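Rehearse your sorting task in simulation before the real arms move

If you're building a two-armed robot in a garage or a shared shop, please do yourself a favor and build the table in software first! I did it the other way around on my first try and spent a whole December gluing fingertips back on. This page covers how I set up the tray-sorting task for Grelby, the two-handed torso I'm putting together at the Fimitby workshop.

What you need

A simulator that handles contact between fingers and objects (any of the common free ones will do), a model file for your arms and hands, and a tape measure. My control code lives in a small project called Firkine, but nothing below depends on it.

Step 1. Measure the real table

Get the height from the floor, the depth, and the distance from the front edge to the robot's chest. Write them down in millimeters. My bench is 73 cm high, and when I typed 0.37 by mistake the arms went straight through the top on startup. Very exciting, not useful.

Step 2. Keep the room boring

Put in a floor, a few walls and a plain white tabletop. I started with a full copy of the shop, shelves and all, and it slowed everything down for no gain. Plain surfaces make shadows easy to read too, and a hand's shadow is a really handy clue to how high it's hovering.

Step 3. Add the trays and one object

Two shallow trays, side by side and touching, in colors you can tell apart at a glance. Give each one a raised rim, because clearing the rim is half the job. Then add a single cylinder. Don't add more until one works.

Step 4. Grab with one hand, park the other

Have the right hand close around the upper part of the cylinder, thumb on the near side and fingers over the far side. Meanwhile give the left hand a fixed pose over its own tray. If you leave it with no target it drifts, and sooner or later the two forearms meet in the middle.

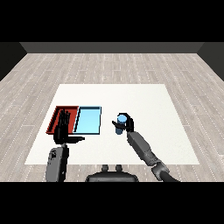 Right hand on the cylinder, left hand held flat over the red tray.

Step 5. Tune the grip

Start with low finger force and raise it in small steps. Too much and the cylinder shoots out like a watermelon seed (fun the first time). I needed 6 rounds of changes before I was happy, mostly to the thumb angle.

Step 6. Shuffle and repeat

Move the cylinder's starting spot a little on every run and log the result. I let mine go overnight and woke up to 1,116 finished attempts, which was the best breakfast reading I've had in ages. Sort the log by starting position and look for clumps of failures. Mine were all near the right edge, where the elbow runs out of room.

Step 7. Go to the real arms, slowly

Cut the speed to a quarter, keep the stop button in your hand, and use a foam cylinder for the first session. Check the table height again before you power up.

The scene file is in the Cáceres folder of the project download, along with the tray dimensions. If you change the tray depth, change the left hand's parking height with it.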